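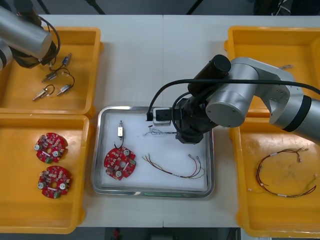
Kit prep for Kuleria has started and I am so happy to be at the sorting stage!! If you're new, Kuleria is my set of brass chimes that play themselves, and every chime gets struck by a small solenoid. I've had parts living in coffee cans and sandwich bags since March. Now they live in orange bins, two on each side of a metal tray, and the solenoids have a corner to themselves up at the top left. You can spot the blue one right away, which makes me happier than it should.

Why so excited about bins? Last time I built one of these I spent a whole evening hunting for a connector that had fallen into a shoe. My shoe. I was wearing it for part of the evening.

The plan is 25 kits by October. They go out through Tandesach, the little shop that sold the first batch, and each one has to have everything in it. A person who opens a chime kit at nine at night and finds a cable missing is going to be sad, and I have been that person, several times, with several hobbies.

So the system is one kind of thing per bin, and the tray in the middle is for whatever I'm checking. Nothing gets bagged until it has been in the tray. I stole this from my grandmother, who sorted buttons on a baking sheet (and would have LOVED these bins).

Some people asked about solenoids after my last thread. A solenoid is a coil of wire with a metal rod in it. Put power through the coil and the rod moves. Cut the power and a spring brings it back. That's the whole thing! It's the clunk in a doorbell and a lot of door locks. Put a felt tip on the rod and it's a tiny drummer.

I mix several types on purpose. They don't all hit alike and the low chimes want a slower, heavier tap. I went through 6 kinds before I liked the sound, and my favorite is still a scruffy one out of a surplus box marked 1710. No idea what 1710 means. I've written to the seller twice. If anybody knows please tell me, I would buy so many.
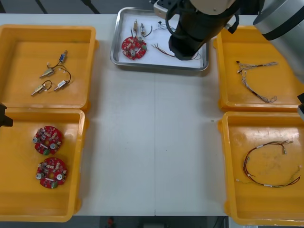
Okay, boards! The driver boards are where most of my worrying goes. I check each one the same way: look at the front, look at the back, run a thumb along the edge for burrs, then hold it under the lamp and tilt it to see whether any of the little parts are sitting crooked. It's slow and I put the radio on and I truly love it.

Red was an accident, by the way. The first board house only had red in stock that month, and I liked it so much against the brass that I've ordered red ever since. The notches around the rim are so the board can turn past the posts in the base and drop into place. My first version had no notches and you had to take out every post to get it in. We don't talk about version one.

A tip if you're sorting small electronics at home: put plain white paper down in whatever you're working in. A dropped screw shows up right away, you can scribble a note next to a part you're not sure about, and when it gets grubby you swap the sheet. Cheapest upgrade on my whole table.

And keep your lead wires from knotting! Lay solenoids in a bin with a bit of space between them. If you dump a whole bag in, you'll be picking it apart like Christmas lights.

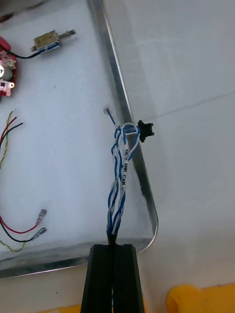

Cables are the part I thought would be boring and now I have opinions. Twisted ones stay together in the bag, they're easier to route through the base, and they look so much nicer when the lid is off. Blue and white is a lovely pair of colors for it too, you can follow each wire all the way up the twist to the little black connector. And the printing on the white wire! It says AMR CAN, in letters so small that I need my reading glasses AND the lamp.

Someone asked in replies if I twist my own. I have, with a hand drill and a cup hook, and it works great until you let go of one end too early. Wear glasses. Do not let the cat watch.

Next up are the felt tips, which come from Dwivedi and smell like a hat shop, and then the printed instructions. I'm redoing the page on tuning because Guris (the chime forum, go join, they're lovely) found 2 mistakes in it within an hour of me posting the draft. Thank you, Guris!

If you've built a Kuleria from the first batch, please send me a clip of it playing. Any tune. Wrong notes welcome. I'll be at the table with my bins.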